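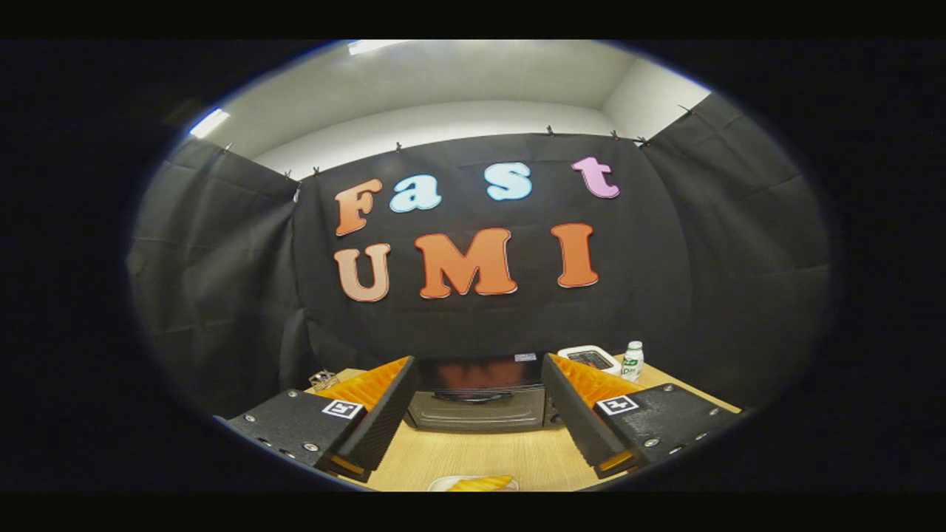

Grodholm Community Hall
Small Rooms and Stage Area: Safety Walk-Through, May

Done in the morning before the quilting group came in. Items are marked OK, FIX or WATCH, and I've written my comments underneath because a bare tick never seems to help whoever picks this up next (hello, and thank you for doing it!).

1. Exit doors open fully from inside: OK
Both push bars work. The back one still wants a good firm shove in damp weather, so lean into it with your hip the way we all do, and mention it if it gets any worse.

2. Exit signs lit: FIX
The sign over the kitchen passage flickers. I've put in a request with Kwon Electric, job 3218, and they hope to come before the end of the month.

3. Curtains, drapes and hung fabric: WATCH
Flame-retardant labels found on all the stage curtains and on the long hall drapes. The labels on the two window blinds are so faded that I couldn't make out a word, and I'd love it if somebody could dig out the paperwork from the Stiletti order, which I believe is in the green folder. Please remember that any cloth people bring in themselves should stay well away from heaters and lamps, and must never cover a door or a sign, however pretty it looks.

4. Things pinned or taped up: OK
Nothing on the fire doors this time, hooray. Check the floor for dropped pins when you sweep, especially before the toddler group, who find everything.

5. Extension cords: FIX
One cord in the craft cupboard has a cracked plug. I cut it in half and threw it away so that it can't sneak back into use, and we need a new one. Cords should be uncoiled all the way when running anything that heats up.

6. Portable heaters: OK
All 4 looked over, tip switches tried, dust brushed out of the grilles. The Brulum one smells a bit for the first few minutes, as it did last year, and then settles down.

7. Fire extinguishers: OK
Gauges in the green, pins and seals in place. The tag on the stage one reads 1691 and now matches the logbook (it was written down wrong before, my fault entirely, sorry).

8. Stacked chairs: WATCH
Stacks by the piano were higher than my shoulder again. Please keep them to eight, even when you're tired and want to get home, and leave the walkway clear to the side door.

9. Step stool and ladder: OK
Feet are good, hinges are good. I wiped off the old paint drips so we can see the rungs properly.

10. First aid box: FIX
Low on the medium bandages and completely out of burn gel. Tweezers are back, wherever they had been.

Still open from last time: the loose stair edge by the coat rack. It has fresh yellow tape on it for now, and the carpenter has the measurements.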